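Home Projects Tutorials Notes Downloads Contact

Checking a grasp policy with plastic cups and bowls

In this tutorial I explain how we test a learned policy on our two-arm table, which we call Camholm. The method is simple and you can repeat it with cheap kitchen things. I suppose that you have already a trained policy and that both arms are calibrated.

Step 1. Choose the objects. We use plastic cups and bowls in strong colours. Smooth plastic gives reflections, and for the wrist view this is a good difficulty. If your policy was trained only with matt objects, you will see it quickly.

Step 2. Start the recorder (ours is named Flonlow) before the arms move. Save the wrist view and the view from above with the same clock. We lost one full afternoon in May because the two clocks were different.

Step 3. Run the policy and look first at the wrist view. At the moment of grasp, both fingers must be at the sides of the cup.

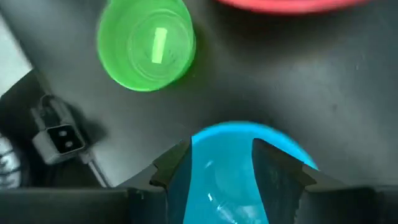 Wrist view: the blue cup between the fingers, the green cup further up.

When one finger only touches the rim, we write the trial as "half grasp". It is a separate class in our table, and I advise you to keep it separate also. In our last series we made 37 trials and 4 of them were half grasps. Before, we counted these as success and the result looked better than it was.

Step 4. Repeat with bowls which lie one on the other. For this part the view from above is more useful, as the wrist camera is too near to show which bowl is under.
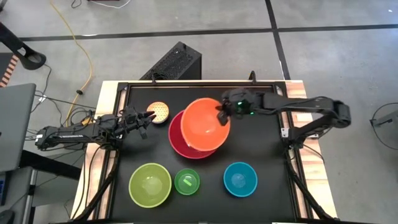 The overlap changes the problem. The policy must take the upper bowl by its rim and leave the lower one in its place. We give it 8 seconds for this, and after 2 failed attempts we stop the trial and put the objects again by hand.

Step 5. Label the trials the same day. Open the folder in Lacroix, our small viewing script, and go to the frame where the fingers close. Write the class, the object colour and which arm was used. Do not label from memory.

If the arms wait too long before they move, look at the action buffer first. The settings for it are in the Atamlow config file, under "delay".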